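Section 8: Listing a Vacant Unit in Flirniven

Your property is in the system and the floor plan is uploaded, so now comes the fun part: getting an empty storefront in front of people who want to lease it. Flirniven builds the listing page, the printable flyer and the broker sheet from the same set of fields, so you only type things once!

Before you start

Have the signed measurement sheet for the unit within reach. Listings are built on rentable square feet, and the number on an old lease may have been measured a different way. You also need Editor access or higher.

Creating the listing

1. From the Properties screen, open the center you want. The screens in this guide use Brokgate, the practice property that comes with every new account.

2. Click Units, then choose the vacant unit. A unit still marked Occupied won't show the New Listing button. Change its status on the Lease tab first.

3. Click New Listing. Unit number, frontage and floor level carry over from the floor plan.

4. Enter the rentable area. For the practice unit, type 1402. Leave out the comma and the "sq ft" (Flirniven adds both when the page is published).

5. Pick a rent basis: Triple Net, Modified Gross or Full Service. If you pick Triple Net, a second box opens for estimated pass-through charges.

6. Choose up to three permitted uses. "Food prep, no hood" is a great one to know about. It covers juice bars, smoothie counters and dessert shops that don't need a vent through the roof, and searchers can filter by it.

7. Add photos on the Media tab. Drag them into the order you like. The first one becomes the cover on the flyer.

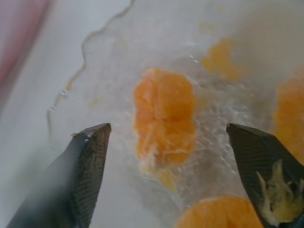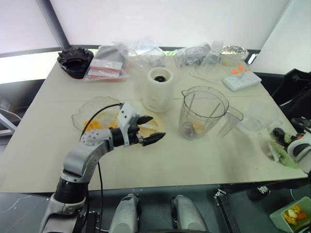
Fruit in a clear glass bowl

8. Click Save Draft. The draft gets a listing number, such as 2531, which you'll use for the broker sheet and for any support request.

Note: Captions are optional, but they print on the flyer exactly as typed. Keep them under one line or they will push the contact block to a second page.

Combining two units

Got a tenant who might want the space next door too? You can offer both units together and separately at the same time, and it works beautifully.

1. Open the draft and click Combine.

2. Select the neighboring unit. Only units that share a wall on the floor plan appear in the list.

3. Check the total area. Flirniven adds the two figures but does not count the dividing wall, so type over the total if your architect gave you a different one.

4. Set a separate asking rent for the combined space, or leave it blank to show "Call for pricing."

CAUTION: Do not delete a single-unit listing while its combined listing is live. Both will come down, and saved inquiries go with them. Use Pause instead.

Publishing

1. Click Preview and look over all three versions. The broker sheet hides asking rent by default.

2. Choose your channels. Stukeck and Estrella are switched on for every account. Stukeck refreshes within the hour. Estrella picks up new listings overnight, so anything you publish on Thursday afternoon shows there Friday morning.

3. Click Publish.

If you see error 1066, the suite address doesn't match the one on the property record. Go to Properties > Address, correct the spelling or the suite number, and publish again. Your draft is kept.

To change a live listing, edit any field and click Update. The flyer is rebuilt right away, but copies you already emailed stay as they were.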